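Notebook, kitchen sim -- cup place fault on the Selard arm
Friday, August 28, 2026

Picking up from the open item: the left-counter place task fails in the sim in a way the summary numbers hide.

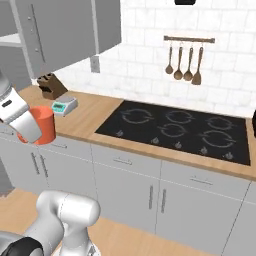 The job is simple on paper. Carry the orange cup to the wooden counter, left of the hob and in front of the scales, set it down, let go, back off. The policy was trained on the Flemura kitchen set and has been passing at a rate I was happy with. Then I looked at where the cups end up and stopped being happy.

Ran 521 episodes overnight with the standard start poses. The success check passed all but 55 of them. Of those 55, most were ordinary misses (cup tipped on release, arm timed out on approach). But 25 of the episodes marked as passes ended with the cup on the floor. The check fires on the first contact between cup and counter once the gripper command goes to open. It doesn't wait to see if the cup stays there. So a cup that touches the front edge, gets let go and rolls off counts as a success.

I only found it by sorting on final cup height, which we don't log by default. We should.

What I think is going on:

The arm comes in from the left and the cup tracks along the front of the counter, with part of its base out over the drawer fronts. From there it needs to move back towards the wall before release. In the good episodes it does. In the bad ones it stops short and opens anyway. My first guess was the scales. The policy seems to treat them as something to keep well clear of, and the gap between them and the edge is not large. Moved them back against the tiles and reran the bad seeds. Fewer drops, but they didn't go away, so the scales are part of it at most.

Second guess was the collision shape of the worktop. Drew the collision mesh over the visual mesh and there it was: the collision box sticks out past the visible edge at the front, over the cabinets. It looks like it was padded when somebody brought the kitchen in from the Pusix asset pack and never trimmed. The cup can touch a lip that you can't see. That explains the early contact. It doesn't explain why the arm lets go, except that the policy was trained with the same reward, so it had every reason to learn that touching the lip was good enough.

So two faults, one feeding the other. The mesh gives contact too early and the check pays for it.

Second arm: stayed parked in all the runs I replayed. I wondered if the near arm was limiting the other one's path, as they share a keep-out volume. Turned the shared volume off for the bad seeds and got the same drops on the same steps. Ruled out.

Done today:

- Trimmed the collision box back to the visible edge. Checked the hob side as well, no overhang there.
- Changed the success check. The cup must be upright, above counter height and with its whole base inside the worktop outline, and must hold all of that for 2750 ms after the gripper opens. The long hold is on purpose. One of the bad ones rocked for quite a while before it went.
- Added final cup height and base position to the episode log.
- Re-scored last night's run with the new check from the saved states, where I could. Can't fix the contacts afterwards, so treat those figures as a lower bound on the trouble.

Not done:

- Retraining. Needs the fixed scene and the fixed check together, otherwise we won't know what we've bought. Queue it on the Malý machine when it is free.
- Going back over the older results. Every place-on-counter figure since we took the Pusix kitchen is suspect, including the ones in the December report. I've put a note at the top of that report. Pick-only tasks shouldn't be touched by this -- they use a lift check and never look at the worktop.
- The same test on the other counters. If one was padded the rest probably were.

On safety, as the plan was to move this policy to the real Selard arm next. That is on hold. An arm that opens its gripper over an edge is a nuisance with an empty plastic cup and something else with a mug of hot water. I've pulled the checkpoint from the shared folder so it doesn't get loaded by mistake. Please don't put it back. If you need a policy for demos, use the older pick-only one.

Tomorrow's first thing is a short script that drops a small ball on a grid along every counter edge and reports where it comes to rest on nothing.

Last updated: Friday evening, after the re-score

Recent entries
Selard wrist calibration, second attempt
Flemura kitchen set: drawer handle grasps
Gripper timeouts on the Malý machine
Pusix asset import notes
Lift check thresholds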